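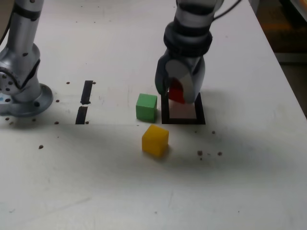 Anathi Mokoena, in her interview, objected to the word "shared" from the first minute: a surface is shared, she told us, only when a person can leave a cup on it overnight and find it in the same place. We keep this objection in mind in the present section, where we discuss how tenants of the Cirley building understood the rule of the cleared table.

Figure 3. A large white work table, with scuffs and grey smudges on the surface.

4.2 Clearing as an obligation

The rule was introduced in January, when the Montecinos wing was opened to small firms. It says that each tenant must remove all loose belongings from common tables before leaving. In the survey, 314 tenants answered the question on this rule, and over 60 percent of them considered it fair. The interviews give a less simple result. Several tenants supported the rule in general but described their own case as an exception. Aurel Lazăr left paper models to dry and did not count them as belongings. For Yen-ting Choi, the problem was the time of clearing, which took her 20 minutes every evening and was not included in the rent.

We found also a difference between the floors. On the upper floor, where most tenants had come together from the older Loltell site, people negotiated small permissions by speech and seldom wrote them down. On the ground floor they used notes. These notes were polite at first, and became shorter during the winter. Percy Sánchez kept his and allowed us to read them.

Marks on the surfaces had a special position in these accounts. A stain or a scratch cannot be cleared, so it stays as a sign of previous use, and some tenants chose their seat according to it. Ming-te Ko called this "reading the table." Similar behavior is known from studies of libraries, but there the seats are usually assigned for shorter periods, and the comparison should be made with care. We return to it in Section 5.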